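Clearing a Stalled Grip on Striped Garments

This procedure covers fault 724 on the Condura folding cell, in which a gripper stalls while handling cloth. Press the stop control before reaching over the table.

Navy cloth with white stripes at the grippers: 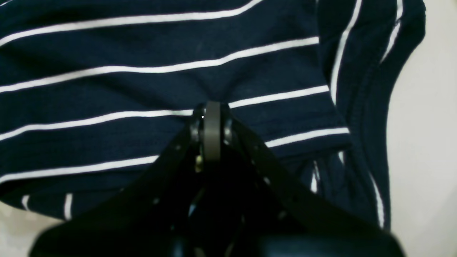
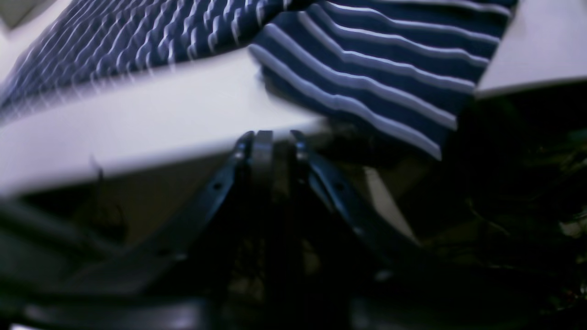
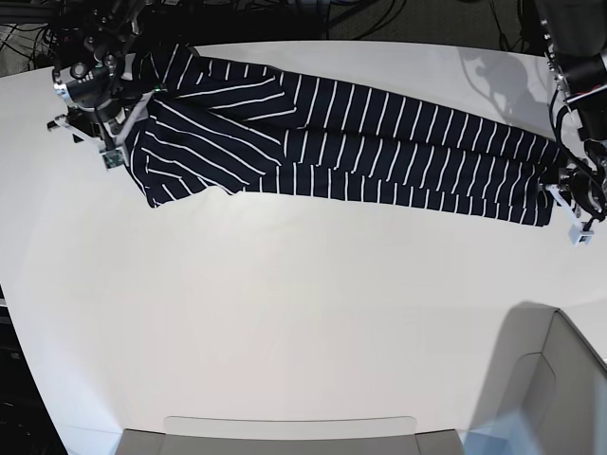
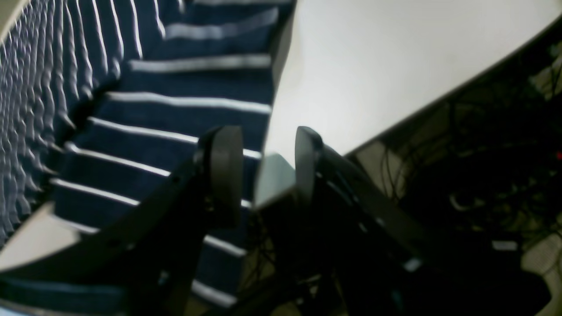
May the fault be cleared while the arms are still powered?

The fault must be cleared with power off. Wait 14 seconds after the stop, free the cloth by hand – do not pull against a closed gripper – and then restart at low speed. If the fault returns within 5 cycles, leave the cell stopped and notify Ostap Demchenko.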